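Pririx Community Kitchen: where we are this July

Dear friends at Forus,

Thank you for your patience while I got this written! It has been a busy stretch at the stove, and I kept wanting to wait until the lentil recipes were settled (they are now, and I think you'll be pleased). Your grant of $3000 has paid for ten of the twelve cooking evenings we planned, and we have $700 left for the last two and the recipe booklet.

We've served 1335 plates so far, most of them built on dried beans, cabbage and whatever squash Vasiliu Farm could spare us. The roasted carrot soup is still the one people ask to take home.
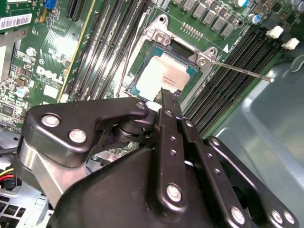
The recipe booklet is coming along more slowly than I'd hoped. Cor Goossens has tested the vegetable dishes twice over and wants less salt in nearly all of them, and I've come around to his view except on the braised cabbage. The typing is mostly done, and I still have the baking times to check against my handwritten cards. We'd like to print in large type, so people can read a page from across the counter.

One change to the plan: the Sunday evening on quick pickles will now be held at Usomow Hall, where there are more burners and a proper deep sink. The last evening, on flatbreads, stays with us, and you'd be very welcome to come and eat.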